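In Praise of Washing Up by Hand

April 21, 2014

My dishwasher quit in February, in the middle of a load, with a sound like a spoon going down a garbage disposal. I called Gekodell, who made it, and a very kind person on the phone told me the part would be 406 dollars, plus the visit. A new machine was closer to 800. I said I would think it over, and I have been thinking it over ever since, mostly at the sink with my sleeves pushed up.

I grew up in Vallulau, in a house with 7 people and 2 dish towels, and washing up was when you heard everything. Who was mad at who, who wanted to quit the swim team, what my aunt really thought of the new neighbors. You can say almost anything to a person when you're both looking at a pan. I had forgotten that! For years I'd been loading the machine by myself, with the rest of the family already off in other rooms, and I thought of it as time saved (saved for what, I couldn't tell you, though I suspect television).

Now, I know the arguments. A full machine may well use less water than I do, and I'm not a careful rinser. I also know that plenty of people come home from a long shift at a place like Cledo and would happily pay any price never to touch a sponge again, and I wouldn't dream of scolding them. My own mother cried with joy when she got her first dishwasher, and she had earned it.

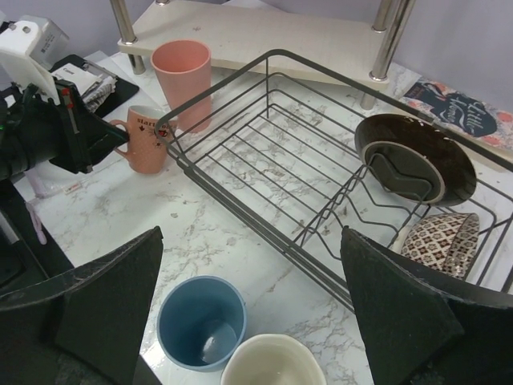
But I do think we are too quick to hand off the small chores, the ones that take fifteen minutes and leave your mind free to wander. My teenagers complained for a week or so and then, little by little, started talking. One of them dries while the other puts away, and the bowls from Ó Gríofa, which I used to keep on the high shelf for company because they weren't safe in the machine, come out on plain old weeknights for soup and cereal.

I still have the Gekodell number on the refrigerator. I may call them back before Thanksgiving, when the roasting pan comes out.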